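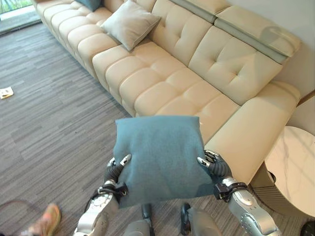 *Cushion work at the cream sofa, lounge floor.*

# Minutes: Working Group on Good Practice for Home-Task Robots

**Month:** August
**Start:** 9:30 a.m.
**Present:** Tetetti (chair and minutes), Tindudwood, Ingvarsson, Flonum

## 1. Last minutes

Accepted with one fix. Item 3 should read "hand speed," where it said "arm speed." Tindudwood had spotted this and was thanked.

## 2. People on the floor

Long and very lively talk on this one! The draft says a helper may stand next to the robot during a task, but it doesn't say where. Flonum wants a fixed spot, to the side and always in view of whoever has the stop button. Ingvarsson would like a clear distance with no fixed spot, as living rooms are all different and a helper often has to move to follow the work.

Agreed wording: "The helper stays to the side, outside the reach of both arms, and says out loud when moving closer." Closed shoes for everybody on the floor. Loose cables near a walking path get checked before each run and again after a break.

Tetetti added that the stop button holder shouldn't be doing any other job at the same time, note-taking included. Agreed with no changes.
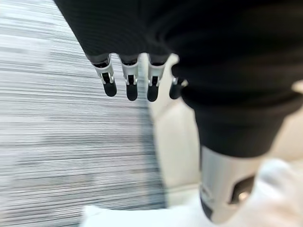 ## 3. Fingers and soft goods

The group was really pleased with how far this section has come. Draft 12 now has its own page on fabric, which earlier drafts squeezed into a footnote. Main points agreed:

- Look over the fingertip pads before a session. A worn pad comes off and gets replaced, no "one more run."
- Check the gaps between finger parts for threads and lint.
- Rings, watches and lanyards off before anyone handles the hand.
- Grip force is set for the softest item in the task and written on the run sheet.

Ingvarsson asked if zippers and piping need a rule of their own. The feeling was yes, but we don't have the wording yet. Ingvarsson and Flonum will trade notes and bring a paragraph next time.

Tindudwood reported on the run sheets: 660 collected so far, and 71 of them have the grip setting left blank. The box is easy to miss at the bottom of the page, so it moves to the top. Great catch, and a cheap fix. 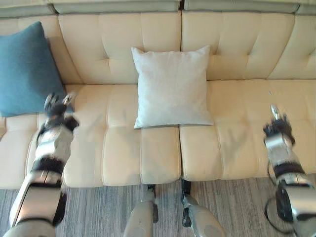
## 4. What counts as "done"

We've gone back and forth on this since spring, and it was a joy to finally get somewhere. For tidying tasks the draft now asks for the finished state to be written down before the run starts: which item, which seat, upright or flat. The person scoring the run works from that note alone and doesn't talk it over with the operator first.

Flonum pointed out that an arm still moving over the seat should mean the task is still open, even if the pillow looks right. Everyone liked this. New line: "Score only after both arms are back at rest."

Tetetti still thinks a partial score would be useful for training staff. Left open.

## 5. Comments from outside

The comment form brought in 70 replies, many of them long and thoughtful. Several people asked for a one-page version to hang on the wall. Tindudwood has a layout in mind and will send it around.

## 6. Actions

| Who | What |
|---|---|
| Tindudwood | New run sheet, grip box at top; wall page layout |
| Ingvarsson, Flonum | Paragraph on zippers and piping |
| Tetetti | Put agreed wording from items 2 and 4 into the draft |

Closed at 11:15 a.m. Next meeting in September, same room.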